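Can a robot do candy cleanup yet? 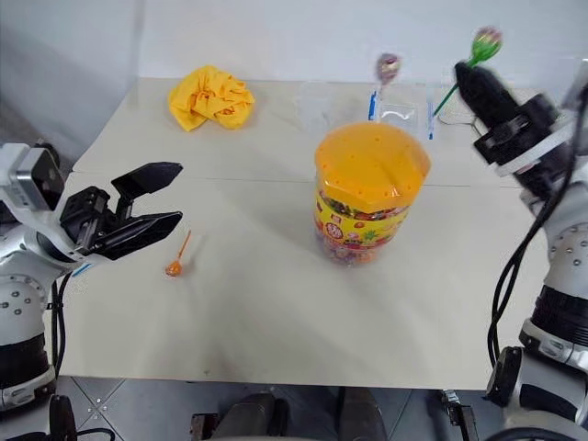 Hanne Halonen
Two arms, one jar, lollipops all over. Can they sort and bag this stuff by themselfs yet? Shop needs it by July — budget 4000.

Andri Riedl
Picking one up, sure. The arm on the right has one by its green stick. Getting it in a clear bag is the hard part, thin plastic slides around. And folding the yellow cloth? not yet imo.

Elvira Cuadros
We tried at Rengifo. 7 lollipops bagged before lunch, then I did teh rest by hand.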